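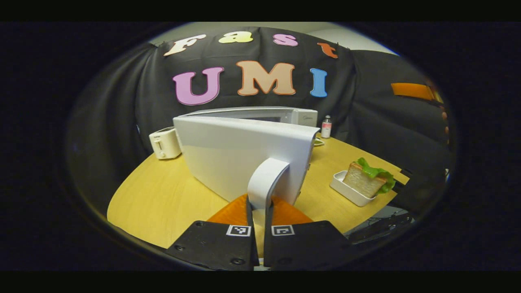

December 7, 2019

Long one on the microwave task, writing it up before I forget. Sugeng Hidayat and I reran the Sireo policy with the shorter action horizon (8 steps, down from 20) and the door pull is so much smoother now! It used to grab the handle, stop to think, and then yank. Most of the remaining failures are the fingers closing a bit too high on the arch and slipping off as the door swings.

The other change was dropping the demos where a finger marker leaves the view mid-pull. Satel's tracker was quietly filling those in with the last gripper width, so we were teaching it garbage - my fault, I wrote that filter in March.

Training went 3000 epochs, way more than it needed. I'd stop sooner next time and keep the checkpoints closer together.

Still to do: seven demos to relabel, and ask Yeh if the toaster ones can share the same calibration.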